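Search the help pages... Go

Filed under: Data Collection > Getting Started

14 shares | 6 comments

Collecting demonstrations with the hand-held gripper: frequent questions

These are the questions which new collectors at Nusmont send us most often. If your question is missing, please write it in the comments and we will add it when we can.

What is one "example"?

One example is one full recording of one task, from the moment you press start until you press stop. For the sorting task, it means that you pick up one packet and put it in the box. If you move two packets, please make two recordings. The learning system, which we call Mikomby, has difficulty to find the border between them.

How many examples do I need to make?

We ask for 50 good ones in each session. The snack set has now 1,852 accepted examples, and we still need more of them with small packets and crowded piles.

Should I arrange the objects nicely before I start?

No. Please drop them on the cloth and leave them how they fall. Some packets should lie on top of others, and some can be turned with the back side up. In an early set all objects were standing in a row, and the robot trained on it could not manage a normal pile.

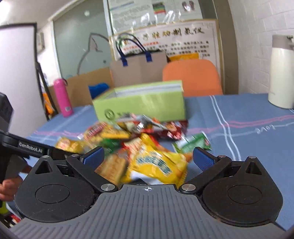 Snack sorting: the open gripper over the pile, with the green box behind.

Do I have to clear the room behind the table?

No, bags, chairs and posters can stay. We want to have different backgrounds in the data. Only take care that the target box is open and that your arm can reach it without touching other things.

How fast should I move?

Slower than your hand wants to. When you move fast, the printed letters on the packets become blurred, and this is the most common remark from our reviewers. A little blur is accepted. If the whole approach to the object is blurred, the recording goes to the folder named Drivel and does not count for your session.

Can two people work at the same table?

Yes, if each person has a separate gripper and you agree before who takes from which side. Keep your free hand away from the packet that the other person is picking.

The packet slipped from the pads. Do I delete the recording?

Please keep it. Pick the packet again in the same recording and finish the task. Mark it as "recovered" in the list. Delete only if the packet fell on the floor.

What do I clean, and when?

Wipe the gripping pads after each session with a dry cloth. Look also at the housings, where hair and lint like to collect. Do not use water near the joints.

Where do the recordings go?

They are uploaded to the Kauppinen server when you close the session. With a slow connection it can take up to 2 hours, so leave the laptop open and connected to power.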